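Brendley Suture Practice Pads: Frequently Asked Questions

Updated Wednesday, May 9, 2018

What size is the standard pad?
The standard pad is 4 by 6 inches and has three layers: skin, fat and muscle. The order number is 1037. The large pad, order number 3257, has the same layers and is meant for benches where two people share.

Do the pads come with wounds already cut?
The standard pad comes with a mix of straight and angled cuts. The large pad comes uncut on one half so you can make your own incisions with a No. 10 or No. 15 blade. Cut through the skin layer only on your first few tries. A cut that goes all the way down will gape and is hard to close neatly.

Which thread should I use?
Braided silk or braided nylon is easiest for beginners. It lies flat, holds a knot well and is easy to see against a light pad. Monofilament is springier and needs more throws to stay tied. The Gundus starter kit has both kinds, and most people use up the braided packs first.

Can I use expired suture packs?
Yes, for practice only. Keep them in a separate box marked for training and never return them to a clinical area.

How many times can I use one pad?
That depends on your needle and how hard you pull. Move along the cut as you work and use a fresh stretch each time. Once the stitches start tearing out of the edge, that cut is finished - go on to the next one. In our February class we got 44 closures out of one standard pad, but the last few were not pretty.

Why do my stitches pull through the surface?
You are probably entering too close to the edge or tightening too much. Go in a little farther back, keep the needle at a right angle to the surface and follow its curve with your wrist. The two sides should just meet.

Can I use colored fluid with the pads?
Yes. Okero training fluid works on all our pads. Put it on a little at a time with a dropper. Any red fluid will stain a pale pad for good, so keep one pad for this kind of practice. Wipe the instruments soon afterward.

How do I keep the thread out of my way?
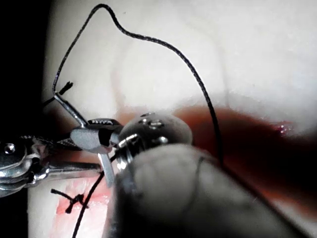

Brendley Help Desk
Product Support and Training

Long thread tends to loop up over the pad while you tie, as the black thread does in the photo. Pull most of the length through before the first throw and leave a short tail on the far side. Grip the thread with the tips of the jaws, and avoid clamping any part that will end up in the knot, as the serrations can weaken it.

How short should I cut the ends?
Leave enough to hold when you take the stitch out. The finished knot at the lower left of the photo has short ends that stick out to the sides. For silk, about a quarter inch is fine. Leave monofilament a bit longer.

How do I clean and store a pad?
Rinse with cool water and mild soap, pat dry and dust lightly with cornstarch. Store it flat in the Coetzee tray with the lid on, away from sunlight. Do not stack pads face to face - the surfaces stick together.

Can I return an opened pad?
Unused pads can be returned within 30 days. Pads that have been cut or stitched cannot.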